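## 밤에 수도를 잠글 때 벽 안에서 쿵 소리가 납니다

**분류:** 집수리 > 배관 | **조회** 1273 | **답변** 3

Urkthorpe에서 월세로 살고 있습니다. 3층짜리 건물 2층이고 이사 온 지는 반년쯤 됐습니다. 작년 9월에 들어왔을 때는 조용했는데, 겨울 지나면서 물을 잠글 때마다 벽 안에서 쿵 하는 소리가 나기 시작했습니다.

증상을 정리하면 이렇습니다.

- 주방 수전을 빨리 잠그면 쿵 소리가 한 번 크게 나고, 뒤이어 작게 두세 번 더 납니다.
- 천천히 잠그면 거의 안 납니다.
- 세탁기가 급수를 멈출 때가 제일 심합니다. 이건 제가 천천히 잠글 수가 없으니 방법이 없습니다.
- 욕실 세면대에서는 안 납니다. 변기는 물이 다 찰 때 가끔 웅 하고 웁니다.
- 낮보다 밤 11시 이후가 훨씬 큽니다.

온수와 냉수를 따로 틀어 봤는데 냉수 쪽이 확실히 더 큽니다. 싱크대 아래 밸브를 반쯤 잠가 두면 줄어들기는 하는데, 그러면 설거지할 때 물이 답답해서 오래 못 쓰겠더군요.

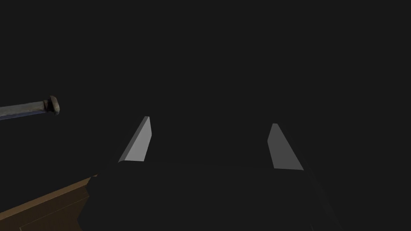
집주인 Viorica Đorđević 씨한테 메일을 보냈더니 오래된 건물은 원래 그렇다고, 일단 지켜보자고 합니다. 나쁜 분은 아닌데 건물 일은 Shehu라는 관리업체에 맡겨 놓고 직접 와 보지는 않습니다. Shehu 쪽은 물이 새지 않으면 긴급 건이 아니라서 순서를 기다려야 한다고 했고, 언제라고는 말을 안 해 줍니다.

궁금한 건 세 가지입니다.

1. 이게 말로만 듣던 수격 현상이 맞습니까?
2. 그냥 두면 배관이 터질 수도 있습니까?
3. 세입자가 벽을 안 뜯고 할 수 있는 게 있습니까?

아래층에 갓난아기가 있어서 밤에 세탁기를 못 돌리고 있습니다. 부품값 정도는 제가 낼 생각이 있습니다.

---

### 답변 1

수격 맞아요. 저희 집도 그랬는데 그냥 살았습니다. 10년 살고 이사 나올 때까지 안 터졌어요. 세탁기는 낮에 돌리세요.

> **질문자 댓글:** 낮에는 집에 없습니다. 답변은 감사합니다.

> **답변자 댓글:** 그럼 예약 기능 쓰세요.

---

### 답변 2 (채택됨)

배관 일을 하다가 지금은 쉬고 있습니다. 현장을 못 봤으니 적어 주신 증상만 가지고 씁니다.

**1번.** 수격일 가능성이 높습니다. 흐르던 물이 갑자기 멈추면서 압력이 관을 타고 되돌아가는 현상입니다. 빨리 잠그면 크고 천천히 잠그면 작다는 점, 세탁기에서 제일 심하다는 점이 딱 그렇습니다. 세탁기 급수 밸브는 전자식이라 순간적으로 닫힙니다. 밤에 더 큰 것은 다른 집들이 물을 안 써서 건물 전체 압력이 올라가는 탓일 수 있고, 주변이 조용해서 크게 들리는 몫도 있을 겁니다.

다만 처음에는 괜찮다가 겨울을 지나며 생겼다고 하셨는데, 그러면 원인을 둘로 나눠 봐야 합니다. 하나는 벽 안에서 관을 잡아 주던 고정쇠가 풀린 경우, 다른 하나는 감압밸브가 고장 나서 압력이 올라간 경우입니다. 앞의 것은 소리가 한 군데서 나고, 뒤의 것은 윗집 아랫집도 같이 겪습니다. 이웃한테 먼저 물어보세요. 돈 안 드는 확인입니다.

**2번.** 당장 터지지는 않습니다. 그래도 몇 년씩 두면 이음부와 세탁기 호스가 약해집니다. 호스는 겉이 부풀었거나 갈라졌으면 바로 바꾸십시오. 집주인 말대로 지켜보더라도 호스는 따로 챙기셔야 합니다.

**3번.** 순서대로 해 보십시오.

1. 압력계를 하나 사서 세탁기 수도꼭지에 물려 봅니다. 나사로 끼우는 방식이면 됩니다. 저녁에 한 번, 자정 넘어서 한 번 읽습니다. 바늘이 100 psi를 넘으면 감압밸브 문제로 보고 관리업체에 숫자를 그대로 보내십시오. 보통 가정집은 80 아래로 맞춥니다.
2. 압력이 정상이면 세탁기 냉수 쪽에 수격방지기를 답니다. 수도꼭지와 호스 사이에 끼우는 물건이고 벽은 건드리지 않습니다. 나갈 때 떼어 가면 됩니다.
3. 주방은 싱크대 아래 앵글밸브와 수전 호스 사이에 작은 것을 답니다. 나사 규격이 세탁기용과 다르니 사기 전에 꼭 재십시오.

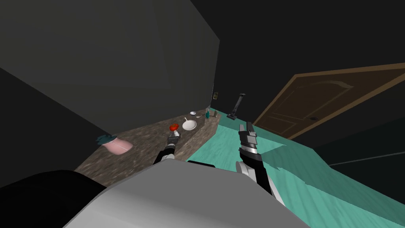 방지기를 달 때는 먼저 세대 밸브를 잠그고 수전을 열어 남은 물을 뺍니다. 고무 패킹이 들어 있는 제품이면 테프론 테이프는 감지 않습니다. 손으로 끝까지 돌린 다음 스패너로 4분의 1바퀴만 더 조이십시오. 세게 조이다가 패킹이 찢어져서 새는 집을 많이 봤습니다. 다 달았으면 밸브를 천천히 열고, 마른 휴지를 이음부에 감아서 한 시간 뒤에 젖었는지 봅니다.

변기가 우는 소리는 별개일 수 있습니다. 물통 안 필밸브가 낡으면 그런 소리가 납니다. 뚜껑을 열고, 소리가 날 때 부구를 손으로 살짝 들어 보세요. 바로 멈추면 필밸브입니다.

관리업체에는 전화보다 메일이 낫습니다. "소음"이라고 쓰지 말고 "수압 이상, 누수 우려"라고 쓰고 날짜별로 압력을 적으십시오. 처리 순서가 달라집니다.

> **질문자 댓글:** 자세히 써 주셔서 감사합니다. 윗집에 물어봤는데 거기도 비슷한 때부터 난다고 합니다. 압력계 주문했습니다. Malent 제품이 제일 쌌는데 써도 됩니까?

> **답변자 댓글:** 모르는 회사입니다. 한두 번 재는 용도면 싼 것도 괜찮습니다. 눈금이 최소 150까지는 있는 걸로 쓰세요. 윗집도 그렇다면 감압밸브 쪽에 무게가 실립니다.

---

### 답변 3

위 답변에 보태서 씁니다. 저는 벽 안 고정쇠가 풀린 경우였는데 Skedow 수격방지기를 달고 소리가 절반쯤 줄었습니다. 완전히 없어지지는 않았고요. 나중에 욕실 공사할 때 벽을 연 김에 관을 다시 고정하니까 그제야 조용해졌습니다.

그리고 오래된 건물이면 벽 안에 공기실이라고 위로 막힌 짧은 관이 있을 수 있습니다. 여기에 물이 차면 완충 역할을 못 합니다. 건물 메인을 잠그고 제일 위층 수도와 제일 아래층 수도를 다 열어서 물을 빼면 공기가 다시 들어갑니다. 세입자 혼자서는 못 하고 관리업체가 공지를 내고 해야 합니다. 저희는 반나절 걸렸고 그 뒤로 한동안 녹물이 조금 나왔습니다.

---

### 질문자 추가 글 (2022년 3월 6일)

압력을 쟀습니다. 저녁에는 90 조금 안 됐고, 새벽 1시에는 118이 나왔습니다. 사진 찍어서 집주인과 Shehu 양쪽에 메일로 보냈고, 이번에는 다음 날 바로 전화가 왔습니다. 지하 감압밸브를 교체한다고 합니다. 비용은 집주인 부담입니다.

변기는 필밸브가 맞았습니다. 그건 제가 사서 갈았습니다. 세탁기 호스도 보니까 한쪽이 갈라져 있어서 같이 바꿨고, 수격방지기는 밸브 교체한 다음에 다시 들어 보고 정하려고 합니다.

> **답변 2 작성자 댓글:** 교체 후에 자정 넘어서 한 번 더 재 보십시오. 새 밸브도 설정을 안 맞추고 그냥 가는 기사들이 있습니다.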